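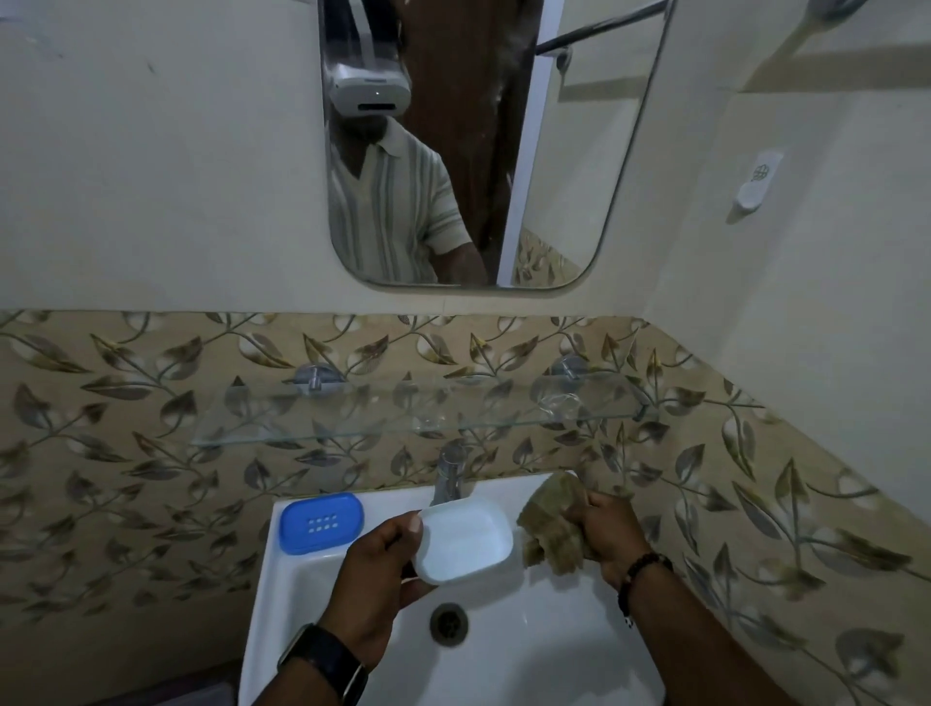
What should I price first when I plan a budget for collecting demonstration data?
Hours. Work out how many hours of usable recording your project needs, then how many people and headsets it takes to get there by the deadline, and only then open a supplier's catalog.

I put that question first because I got it backwards the first time I planned one of these. I picked the hardware in June, felt very pleased with myself, and then found I'd left almost nothing to pay the people wearing it. So these notes go in the order I wish I'd used – please bring them to the planning session with your own numbers filled in.

Start with the task list. For the Jastodura course project we're teaching a household arm to handle small washing-up jobs at a bathroom sink: scrubbing a soap case with a sponge over the basin, that sort of thing. Two hands, both busy, one holding and one working. Your list should have 12 tasks at most. More than that and you'll be buying variety you can't afford to label.

Next, the headsets. I've assumed 8 of them in the sample budget, at $262 each for straps, spare batteries and a carry case on top of the loaned units. Don't buy a headset for every participant! People record at home, in their own bathrooms and kitchens, and they can hand the units on if your schedule is decent. Do buy more batteries than looks sensible.

Then the part everyone in this class skips, which is light. Home bathrooms can be dim, and the corners go dark while a white basin stays bright. You can fix some of that with a cheap clip-on lamp (put it in the budget as its own line, please, I'm tired of finding lamps under "misc"). Mirrors are the other thing. There's very often one over the sink, and whoever is recording can turn up in it, face and clothes and room behind them. That means consent forms that mention reflections, plus some hours for blurring. Price both.

For the arm itself you'll compare two quotes, Animine and Sternero. They're in the course folder. Read what each one leaves out – shipping, the gripper pads, the service visit. The Baluyot lab will let us use their bench, so leave rent at zero but keep the line in.

Hold back 30 percent of the recording money until you've reviewed the first batch. If the hands keep drifting out of view you'll want it for reshoots.

Bring a one-page spreadsheet and your task list. Paper copies are fine, and I'll have the blank template at the front desk if yours has gone missing.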